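July, by Valter Magnusson

Sorting small parts by color works until the colors run out. I had 11 categories and fewer bin colors than that, so red ended up meaning both fasteners and fuses.

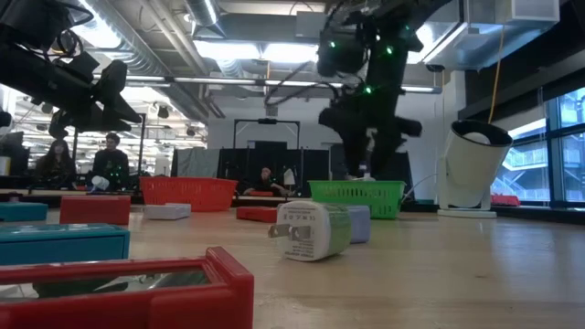
Perforated baskets suit items I reach for daily; lidded boxes suit the rest. The grid sides show the fill level without lifting anything. I keep a red basket and a green one on the light wood top, with the flat-lidded red box to the left. Chargers still have no bin. Next revision: printed labels, 25 mm tall.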